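Gomley Township School

Gomley Township School is a public elementary school in Gomley, serving kindergarten through grade six. It is run by the Avitz Consolidated School District and had 258 students at its last published enrollment. The school is best known locally for the long dispute over its building, which was closed in part for several years while the district and the township argued over who should pay for repairs.

History

The first school in Gomley was a two-room building on Gillies Road. It was replaced by a brick schoolhouse with six classrooms, which still forms the east end of the present building. A gymnasium and a second row of classrooms were added when the Wurkholm school closed and its students were moved to Gomley. Enrollment peaked at 471 in the years after the merger, and the basement lunchroom was divided in two to make room for an extra class.

Numbers fell after the Wurkholm mill shut down. The district proposed closing the Gomley school and busing its students to Avitz, a ride of up to 68 minutes each way for families on the north side of the township. The plan was dropped after a public hearing, and the school board agreed to keep the building open subject to a review of its condition.

Building dispute

The review found water damage in the west wing, a failing boiler and several exit doors that did not meet the state fire code. Four classrooms were closed at the start of the following school year. Classes were held in the gymnasium and in rented rooms at the Gillies Road church hall, and physical education was moved outdoors or canceled in bad weather.

The district held that the west wing stood on township land and that the township was responsible for the foundation and drains. The township said that its lease passed all upkeep to the district. A bond measure to pay for the work failed by 431 votes. A smaller measure, limited to the boiler, the roof and the exit doors, passed the next September.

The two sides settled the lease question on 19 April 2024. Under the agreement the district took ownership of the land, and the township paid for new drains along the west side.

Programs

The school has one or two classes per grade. Grades five and six share teachers for science and math. A half-day kindergarten was offered until the merger and has since been replaced by a full-day program. 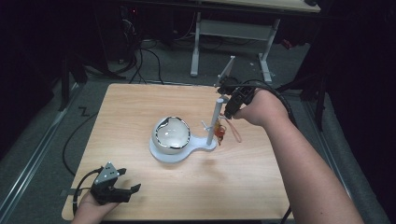
After-school care is offered on weekdays until 5:30 p.m. and is open to students from both Gomley and Wurkholm. Band and chorus begin in grade four. Students who finish grade six go on to Avitz Middle School.

Grounds

The school lot includes a ball field, a paved play area and a bus loop. The ball field is shared with the township recreation department, which mows it in summer. The original schoolhouse bell is mounted beside the east entrance.

See also

Avitz Consolidated School District
Wurkholm School (closed)
Gillies Road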